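Hand-Held Gripper Set "Wiegand"
Equipment for loan and for course use

Item number: 122
Kind: hand-held gripper with wide-angle camera, marker cube and cables
For: members of the club and students of the course Robot Learning in Practice
Maximum opening of the fingers: 81 mm
Deposit: $300, returned when the set comes back complete
Status: available
Place of pick-up: equipment room, Hisden building

About the set

The Wiegand set lets a student record hand movements without a robot. You hold the gripper in your hand, you press the trigger to close the fingers, and the camera records what the gripper meets on its way. Later the recordings are used to teach a robot arm the same task. The name comes from the student project in which the first version was built. The present version has a stronger trigger spring and a handle that can be changed for left-handed users.

The set is used every week in the course project "Flistgate", where each team chooses one household task and records it many times. The shared collection had 3,572 recordings at the end of September, and new ones are added after each session when the tutor has checked them.

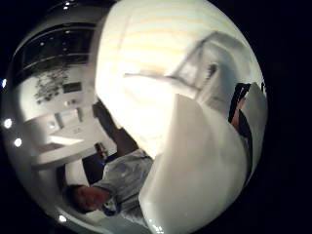

The camera has a very wide lens, and new users need some time to become used to its picture. The recording is a circle with black around it, and straight lines near the rim become curved. It also turns together with your wrist, so a person standing beside the counter can appear lying on the side, and a smooth white thing which is held very close can fill most of the middle and hide a good part of the room. We ask you to look at your first recordings on a large screen before you continue. If the object covers the center during the whole task, bring the gripper to it from another direction, or start from further away. Bright areas can lose all their detail, so please make a short test with the room lights on before you begin your series.

What is in the case

Hand-held gripper, black, with camera mounted
Marker cube, white with black patterns
Camera cable and power cable
Power adapter
Two pairs of spare finger pads
Small screwdriver for the finger pads
Printed quick guide (English and Spanish)

The laptop is not included. You can reserve one separately, but please do it together with the gripper, otherwise they are often gone.

Preparing the table

Put a plain or lightly patterned cloth on the table and remove what does not belong to your task. Place the marker cube where the fixed camera can see at least two of its faces. After this you should not move the cube until the series is finished — if somebody pushes it, stop, write it in the log and begin a new series. Connect the cables before you put the task objects on the table.

Soft objects such as folded cloths are good for a first exercise. Bottles are more difficult, in particular the light ones, which fall when the fingers come a little too low. 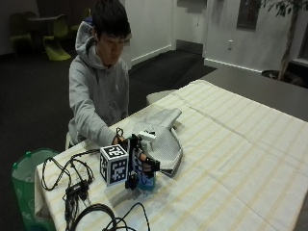
Damstead Student Robotics Club — Equipment Group

The long black cables are the weak point of this set. As in the photo, they can easily take up one side of the table and lie in loops near the front, close to the place where the hand works. Please lead them away from you and fix them to the table leg with the fabric band from the case. Do not pull the gripper by its cable, and do not wind the cable tightly around the handle when you pack. The thin wires at the top of the gripper are soldered by hand, and we have repaired them already more often than we like.

Known limits

The trigger becomes heavy after a long session. We recommend a pause after every half hour.
The finger pads lose their grip with dust. Clean them with a wet cloth, never with alcohol.
The gripper is not protected against water. Work at a sink is permitted only if the tap stays closed.
Objects wider than the opening cannot be held from the outside, but some can be taken by the rim.

How to borrow

Write to the equipment desk two working days before you need the set and give the item number, the name of your team and the task. First-time users must complete the short introduction with Zuweira Essien or Tudur Griffiths. It takes less than one hour and you will make one full recording series during it. The loan is for one week and can be extended once, if no other team is waiting.

When you return the set, the case is opened and checked together with you. Missing spare pads are not a problem, please only tell us. A missing marker cube is a problem, since each cube is measured and belongs to its own calibration file.

Questions about the recordings and the file format: Consuelo Zamudio
Repairs and spare parts: Fulgencio Valdovinos
Reservations: Dwynwen Parry

Page last changed: Friday, October 22, 2021

Related equipment: table clamp for fixed camera, cable bands, laptop for recording, spare finger pads (soft)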